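What the Arms Changed: My Project Report on Bench Work at Prodach

Course project, workplace and technology module

I picked this topic because my summer job fell into my lap (thanks, campus job board) and because I was sick of reading about automation in articles where the people never seem to have a name tag or a lunch break. So this is a report about one workplace, Prodach, a small company that handles sample products for other firms. Somebody sends in a box of lamps, pens, cups, whatever, and the people at Prodach sort, stage, check and repack them. Since February a lot of that handling is done by robot arms, and most of the people are still there. I wanted to know what they do all day now and whether they like it better.

How I did it

I worked there three afternoons a week, so I'm not neutral and I won't pretend to be. I kept a notebook, I asked everyone on the floor the same short set of questions, and I got permission to look at the shift logs for the trial batch, a job for a client called Costa. The batch was 4000 items. I left names out of everything because a couple of people asked me to and it felt weird to name only the others.

I should also say that my first plan was a survey with those one-to-five scales. I printed it and everything! The answers came back as a column of threes and one drawing of a fish, so I dropped it and just talked to people while they worked.

What the job used to be

Before the arms, bench work meant standing. You took an item out of the bin, looked it over, set it in the position on the sheet, waited for the check, and put it in the outgoing tray. Then again. People had strong opinions about shoes. One woman told me she could do a whole tray while planning her daughter's birthday party in her head, and she meant it as a good thing, which surprised me. I had written "boring" in my notes before I ever asked anybody. I crossed it out.

There was also a lot of talking. With two people on a bench, you'd know each other's business by the end of the week. Several of the older hands brought this up before I did.

What it is now

The software that runs the arms is called Revon, and everyone uses the name as if it's a coworker ("Revon's sulking again"). It plans the grabs and keeps the logs. A person sets up the table, starts the run, watches, steps in when something slips, and writes a note about why. At the start there's also a lot of teaching, where you show an arm how to take hold of a shape it hasn't handled before. Round things are annoying. Shiny things are more annoying. Pens roll.

The job title changed from bench assistant to run attendant, and with it came a pay bump, small but real. What also changed is where your eyes go. You look at a screen, then the table, then the screen. My neck hurt after the first week in a way my feet never did, and I heard the same from people who'd been on the benches for years.

Then there's the stepping in. In the Costa logs I counted 71 stops where a person had to come over and fix something. I sorted them into groups for this report. Most were grabs that slipped or missed, a good handful were labels facing the wrong way, and the rest were what the logs call "other," which covers everything from a stuck bin to somebody hitting the pause by accident (me, twice). Seventy-one sounds low next to 4000. But they don't come evenly. You can get an hour with nothing and then several in ten minutes, and it's the hour with nothing that wears you out, since you can't really do anything else and you can't drift off either. The birthday party planning is over. You have to stay kind of half awake all the time.

I tried to write down what that feels like and the best I've got is babysitting a kid who's asleep. Easy, and you still can't leave.

Learning it

Training was three days, officially. Everyone I asked laughed at that. The screens part is quick, and I had it by the second afternoon, but knowing what the arm is about to do wrong takes way longer. The people who'd done the bench work by hand were clearly better at this than I was. They'd look at how a thing was lying on the table and say it wouldn't go, and it wouldn't. They had handled all those shapes themselves for years, and nobody had ever asked them to put it into words before.

This is the part I'd underline if I could only keep one page. The company is living off knowledge that came from the old job. A new person who starts today, like me, won't pick it up the same way, since we hardly touch the stuff. I asked a supervisor about this and got a shrug and then, a day later, an actual answer: they're thinking of having new people do two weeks by hand first. I hope they do it. I'd have been less useless.

The floor itself

The room got fuller. There are cables on the floor you learn to step over, more screens than before, and a lot of office chairs for a job that used to have none. (People fought for those chairs, and then complained about sitting. I did both.) The upside is daylight, because the work moved from the old back room to the side with the big window. Several people told me the window was the best thing about the whole change, ahead of the pay.

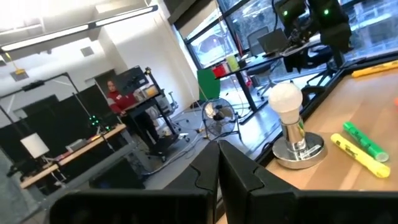 Areo, one of the firms we share the building with, answered my question by email and let me quote the reply: we went through the same switch a year before Prodach did, and what we got wrong was the breaks. We kept the old break times, which were made for tired feet, and it took us months to see that people watching a run need shorter breaks and more of them. Ask them about the breaks.

So I asked, and yep. Break times at Prodach are the same as before the arms came in. Almost everyone had something to say once I brought it up, and it hadn't come up in a single interview until then, mine included. I think we all figured that sitting down counted as resting. One attendant had started taking a lap of the parking lot every hour on the quiet, and after that conversation a few more of us went along.

What people told me they want

I'll keep this short because it's mostly other people's ideas. They want the breaks looked at. They want to swap jobs during a shift — an hour watching, an hour loading or packing — so it's not the same stare all day. They want a say in the notes. Right now you pick a reason for a stop out of a menu, and the menu was written by people who don't stand there. "Other" is full of useful stuff that never gets read. One person had kept her own list of better reasons on the back of a packing slip, and it was so much clearer than the menu that I used it to sort my data.

A couple of people also wanted the old job back. I don't want to skip over that. They aren't scared of the machines and they're good at running them. They just liked working with their hands next to somebody, and now they mostly don't.

What I'd do differently

I'd start before the change, if I could. Everything I know about the old benches is from memory, and people remember their old jobs a bit rosier or a bit worse depending on the day. I'd also follow one person for a full shift, because afternoons are the busy part and mornings are supposed to be dead. And I'd log the quiet stretches as well as the stops. I only worked out near the end that the waiting was the thing to measure, and by then I had a week left and nearly 200 pages of printed logs that only recorded when something went wrong.

My notebook and the sorted stop list are in the folder I handed in with this. The packing slip is a photocopy. She wanted the original back.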